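Planning and Paying for a Small Handling Cell
Course handout 2, Ballstead evening programme
Revised November 6, 2021

Bring this with you to the costing workshop, along with a calculator and the blank budget sheet. We will work through the second half together, so don't worry if the part on spares looks thin. It gets filled in from your own numbers.

Where we got to last time

We had chosen a task (picking small parts from a table and putting them in a tray) and argued at some length over whether it was worth automating at all. I enjoyed that argument a great deal. The group that said "buy a better tray" had a very good case, and I want them to keep making it this term. For the budget exercise, though, we assume the decision has been taken and the manager at the fictional end of the phone wants a figure.

The worked case is the Draltlow bench project. Draltlow wanted a two-finger gripper, a table to work on, somewhere to fix it all, and enough left over to keep it running for a year. Their first request was one line long: "robot gripper and fittings". It was sent back the same afternoon, and quite right too.

Start with the work, then the shopping

Before you open a single catalogue, write down what the fingers have to do. How wide is the widest part? How narrow is the narrowest? Does it need picking up flat from the table, or can it be held by its sides, well clear? How many picks in a shift? Draltlow put 900 picks a day on their sheet, and nearly everything else in the budget followed from that.

Then write down what the fingers will be working on. People skip this and I wish they wouldn't. The table is part of the machine! It sets the height, it decides how much light bounces about, and it takes knocks every time somebody sets a height wrongly.
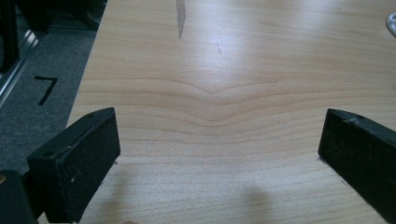 Rami Nimri

Fingers wear, and so do tabletops. The black fingers have light scuffs, specks and worn patches on them, and the pale top has a grey scuff mark on it as well as a thin dark scratch. None of that is alarming. It is ordinary life for this sort of kit, and it ought to have a line in your budget from the first draft.

Look at the small screw hole on each finger too. When you ask for a quote, find out exactly how the fingers are fixed on, whether they can be bought as a pair without the rest of the gripper, and whether your own workshop could make a set. The answers can change your running costs more than any discount on the main unit. I get quite excited about this, as those of you from the March intake will remember, but it really is where the money hides.

Glare is the other thing to plan for. There is a soft whitish patch of reflected light on that tabletop and the grain partly washes out under it. If your cell uses a camera to find parts, a shiny surface may cost you hours of fiddling. A matt mat is cheap. Put it in.

The five headings

Use these on your sheet, in this order.

1. Main equipment. The arm or carriage, the gripper, the controller, any cables that don't come in the box. Ask what is in the box. Ask again in writing.

2. Work surface and mounting. Table, frame or rail, fixings, levelling feet, floor marking. If several stations share a room, mark them on the floor in a way everyone can read, and use the same marks on your plan and on the purchase order. Draltlow's drawing and their order used different station names, and a bracket went to the wrong end of the building.

3. Wear parts and spares. Fingers, pads, screws, a replacement top or mat. See the sum below.

4. People's time. Setting up, teaching the positions, training, and the slow first weeks. This is the heading most often left blank. Time is a cost even when the wages come out of another pot.

5. Contingency. Draltlow allowed 15 per cent. I think that is fair for a first cell and a bit generous for a second one.

The spares sum

For the exercise, suppose the fingers are inspected every 200 hours of running. Take your own hours per week and work out how many inspections fall in a year. Then decide what share of those inspections will end with a new pair being fitted. You will have to guess. Write "guess" beside the number and give it a date, so that whoever picks up the sheet next year can swap it for a real one.

Multiply by the price of a pair. Add delivery. If delivery costs more than the fingers, think about ordering a year's worth in one go.

Keep one full pair on the shelf from day one. Draltlow asked for a single spare finger to save a little, and then had a fresh finger closing against a worn one. The grip was uneven and parts were twisting as they were lifted. They bought the second finger in the end and paid for delivery twice.

Getting quotes

Get at least two. For the workshop you will have one from Ndlovu and one from a supplier in Jesunville, both written for this course, and they do not cover the same things. That is deliberate. Ndlovu include installation but leave out the table. The Jesunville quote has the table, a frame and a box of fixings, with training charged by the day. Your job is to get them on to the same footing before you compare the totals at the bottom.

Things to check on any quote:

How long the price holds.
Who pays if the delivery date slips.
Whether the warranty covers the fingers or counts them as wear parts.
What a call-out costs, and how far they will travel for it.
Whether software updates are included after the first year.

When to spend

Try not to buy everything at once. A staged plan is easier to get signed and much easier to put right. Table and mounting first, gripper and arm next, then run it by hand for a while with somebody watching before you order trays, guards to suit the final layout, and the rest. Safety is the exception. Whatever guarding your risk assessment calls for has to be in place before anything moves, so it sits in stage one with the table.

For the workshop

Fill in headings 1 to 3 for your own task. Leave 4 and 5 for us to do together. Bring one question for a supplier that isn't on my list, and I'll add the best ones to the next version of this handout.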